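Imell Vegetable Shop – Frequently Asked Questions

Most of what customers ask us at the counter is about keeping vegetables fresh at home, so we have written the answers on one page. If your question is missing, please ask when you come in, or write to us with the form on the contact page.

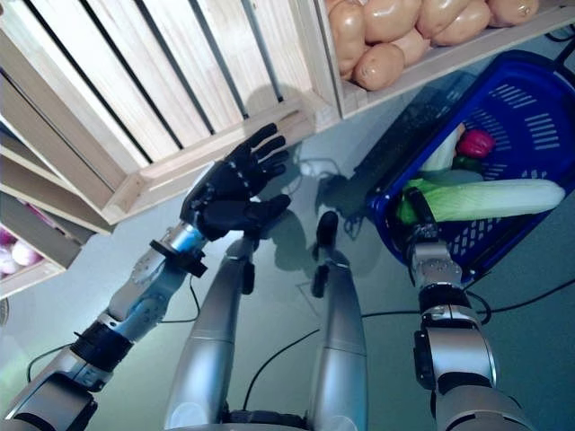 Page last changed: 9 Feb 2025

Do I have to take a full crate?

No. You can buy one potato if you wish. The crates are how the vegetables stand in the shop, and you choose from them yourself. Blue baskets are for carrying your choice to the till. Please leave them with us when you go, because we have lost many to other people's garages.

Which potatoes do you sell?

In winter we have one all-purpose potato from the Stakero farm. It is good for boiling and for mash, and it makes acceptable chips. From September there is also a waxy one for salads. We do not wash the potatoes very strongly, as they keep longer when the skin is not rubbed.

How do I store potatoes?

Keep them in a dark, cool and dry place, in a paper bag or a box that lets the air in. Do not close them in plastic. Small green areas should be cut away deeply, and a potato that is green over a large part should be thrown out. Keep onions in a different place if you can – the two together sprout sooner.

What is the long pale cabbage?

It is napa cabbage, which some customers know as Chinese leaf. The taste is mild and a little sweet. You can eat it raw in a salad, fry it quickly, put it in soup or make kimchi from it.

How can I tell that a leaf is still good?
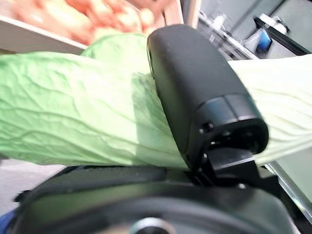

Freshness is easier to feel than to see. Take the leaf near its thick end and bend it a little: a fresh one resists and then snaps, an old one only folds. The colour tells you less than people think. One leaf can be strong green on one side and nearly cream on the other, with fine veins over all of it, and this is normal. Brown, slippery places are a bad sign. Tiny black dots on the white part are harmless and you can eat them.

How long does a napa cabbage keep?

A whole head keeps up to two weeks in the fridge, wrapped in a dry cloth or in paper. After you cut it, use it in three or four days. It is better to take leaves from the outside and leave the heart closed. If the outer leaves go soft, remove them and look inside before you throw away the whole head.

Should I wash the vegetables before I put them away?

Better not. Wash them just before cooking. If you have already washed a cabbage, dry it well with a towel first.

Why do you lay the cabbages down on the shelf?

We lay them at an angle on the sloping boards with the leafy end up and the heavy stem end down at the front. They do not roll, and you can take one by the stem without tearing the leaves. Potatoes can be heaped in the compartment beside them. We tried to heap cabbages also, but the lower ones were bruised. 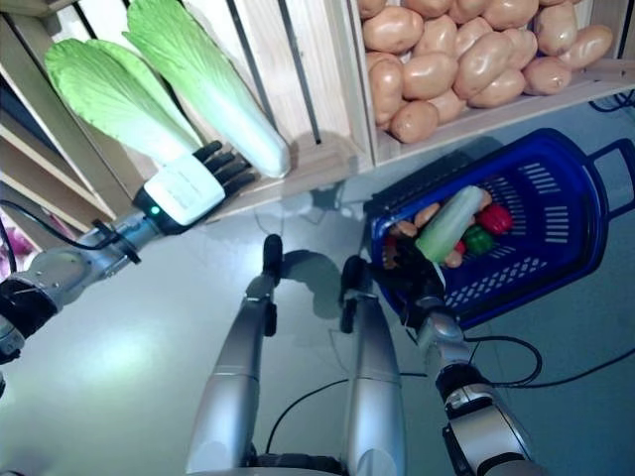

Ordering and delivery

Can I order by telephone?

Yes, until the evening before. Dial our shop number and choose extension 211. For restaurants and school kitchens the extension is 143.

Where do you deliver?

In Ghauri and in Miltova, on any working day. The smallest delivery is 8 kilos, which may be mixed as you like.

What if something arrives damaged?

Please tell us on the same day and keep the piece, or send a photo of it. We replace it with your next order or return the money, whichever you prefer.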